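Removing limescale from bathroom ceramics

In our town the water is very hard, so the white line comes back every few weeks. I clean it with simple things from the kitchen, and for most jobs this is enough.

Start with citric acid powder. I put 49 grams in one liter of warm water and stir until it is clear. Soak paper towels in it, lay them on the stained place and leave them overnight. In the morning wipe with a soft sponge and rinse well. Never mix citric acid or vinegar with bleach, the gas is dangerous. 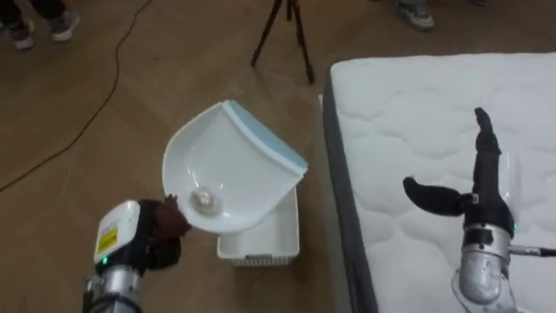 For the thick crust near a drain, the paper towels do not stay in place. There I make a paste with the same powder and a little dish soap, and I press it on with an old toothbrush. Wait two hours, then brush in small circles. Please do not use a knife or steel wool. The scratches hold the dirt and the next stain comes faster.

Metal parts need less time. Eight minutes is the most I leave acid on chrome, and then I dry it with a cotton cloth.

I also tried the Flulent descaling gel in February. It works quicker on old stains, but the smell is strong and you must open the window.

Marble and other natural stone must stay away from all of this. For them use only mild soap and water.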